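About Plisgate

Hello, and thanks for stopping by. We are a small software company, and for most of our working lives we have been writing the parts of a robot that you can't see: the code that works out where things are, decides which one to reach for, and closes the fingers at the right moment. We started out in a rented room over a bakery in Tanerside with 4 desks and one very patient landlord, and we still do a good deal of our thinking over cinnamon rolls.

Our main product is called Hidcombe. It's a planning and perception toolkit for robots that handle everyday household things, the small and awkward stuff people leave lying around. Most of the grasp planners we used in earlier jobs were lovely with boxes and hopeless with a watch strap, and we spent so many evenings grumbling about it that in the end we sat down and wrote our own.
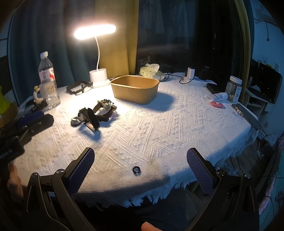
Hidcombe learns from demonstrations that people give by hand, so a big share of our effort goes into tooling for that side of things. The recorder lines up video with finger position, the review screen lets you scrub through an episode and mark the exact moment of contact, and a checker flags any take where the tracking drifted (we're awfully proud of the checker, which began as a weekend script and has been rewritten 8 times). Our library now holds 3,000 reviewed demonstrations, and we add to it every week.

The controller underneath is called Kandpal. It takes a planned motion and keeps it smooth and gentle when the world doesn't quite match the plan, and it runs happily on modest hardware. In February we moved it to a new release schedule, so customers get fixes a good deal sooner than they used to.

We work with university labs, a few appliance makers, and anybody else with a robot arm and a messy table. If you'd like to try the tools, or you're just stuck on a calibration problem and want to talk it through, please write to us. We read everything, and we do love a calibration problem!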